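Visit to Vitora, Midtbø, April 11, 2024

The purchasing group visited Vitora ahead of the equipment budget for the coming year. Mio Kobori received us and explained how hand-held grippers are bought and replaced.

Pads are ordered in lots of 100 and charged separately from the gripper bodies. Soft, spongy items are included in the trials.
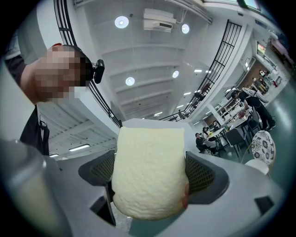
Horacio Fuentealba asked whether a first order of 20 units would be sensible. Our hosts advised starting with 10 and setting money aside for spare pads and training. Brastent has been asked for a matching quotation. Both offers will be compared in December, when the budget is settled.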